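Twelve Points for Stamina

By the time the fourth act had finished its soundcheck, the hall in Plalia had already heard the word "journey" more often than most airports do. The regional song contest runs every October, and this year's edition drew 315 entries for two places in the final. 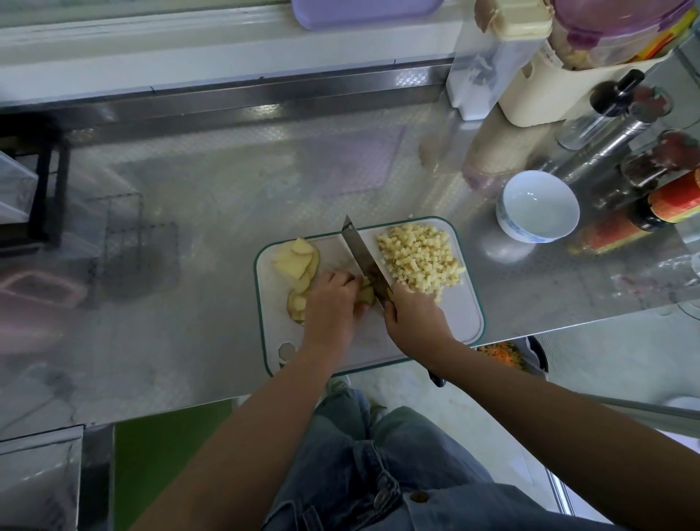 The early favorite was Turunen, a duo from up the coast whose ballad had a key change you could see coming from the parking lot. The 400 people in the seats adored it. The jury, seated behind a small forest of water bottles, did not, and put it fifth.

Kudik won instead, with a synth number about a ferry timetable. It has no chorus to speak of - just a list of departures, sung with growing alarm - and I have been humming it for weeks. Stivo took second place in silver boots and thanked the fog machine.

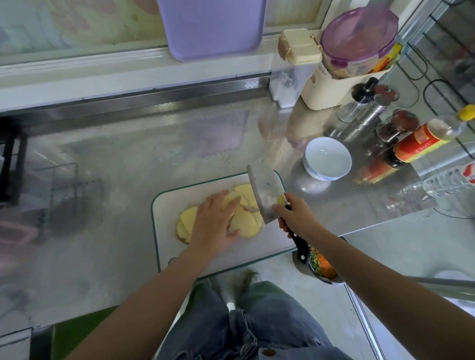
Slicing potatoes on a steel countertop.

Both acts go on to the final in spring, where the running order will be drawn by lot and then argued over until the lights go down. Kudik has promised a new staging. The timetable, I'm told, will be updated.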